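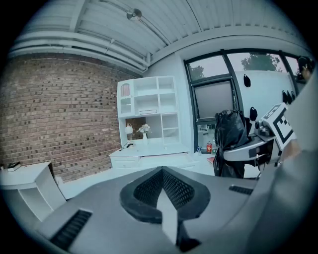

Home | Guides | Faults | Parts | Forum

Search this site

Tracking jumps on hand-held grippers: what to check before you blame the software

The Zuvmont release notes say the tracking jumps are fixed. I have read that sentence three times now, in three versions, and I still get them. The worst was in June: 49 recordings at Kastthorpe, 36 of them useless. The left gripper leapt sideways in mid-reach, and a robot trained on that would have gone straight into a shelf.

If yours does the same, try this.

1. Stop recording. Do not replay anything on a live arm until you have looked at the path on screen.

2. Wipe the lens with a dry cloth. A smear looks like nothing on a preview and ruins a whole afternoon.

3. Check that each marker lies flat. Press down the corners. If one lifts again, replace the marker. The Bundgaard guide says tape will do. Mine held for a morning.

4. Hold both grippers still for a slow count of ten and watch the plot. Drift at rest points to calibration, so redo that first.

5. Now move one gripper slowly across a window, then across a plain wall. If it only jumps at the window, fix the exposure by hand. I don't trust the auto setting.

6. Open the log in Lukano and search for "lost". The log keeps only the last 1000 lines, so save it early.

Still jumping? Bin the session. The smoothing filter will hide the fault and leave the bad data in.

Contact | Copyright Faults & Fixes | Back to top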